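In defence of the plain white basin

Most advice on tool storage assumes a workshop. It recommends foam cut-outs, magnetic strips and labelled drawers, and it assumes the tool will be used within reach of them. A good deal of small repair work is done at a table in a room meant for something else, and for that work I think the correct container is a shallow plastic basin.

The argument is mainly about edges. A screwdriver on a hard tabletop rolls until something stops it, and on a patterned surface a dropped screw is difficult to find. A basin has walls, and a pale floor shows up whatever falls on it. Grit shows too — a fair objection if you dislike seeing it, though I count it as a reason to wipe the thing out.

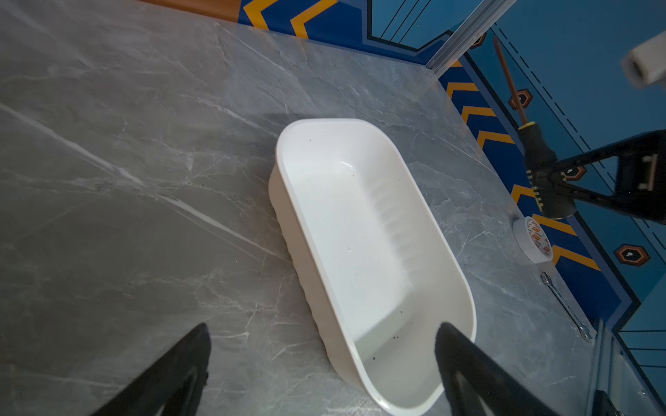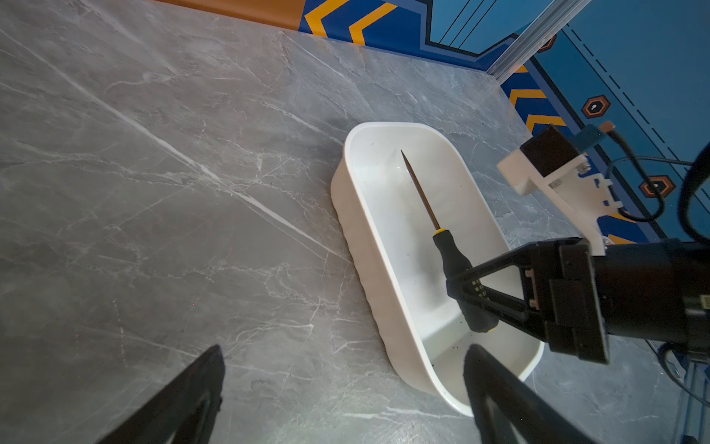
The basin on the marble-patterned table; the screwdriver is in it in the second picture.

Length matters more than depth. A long screwdriver should lie flat along the basin, with the handle where the hand expects it. In a deep tub it stands up against the side and tips over. I used a Stimier drawer insert for 2 years and gave it up for this reason: the compartments were tidy and the tools did not fit them.

The case against is that a basin sorts nothing. With 30 items in it, it becomes a heap, and I would not defend it as permanent storage. It should hold the tools for the present job and be emptied when the job is finished. The Undolitz cabinet in the hall does the rest.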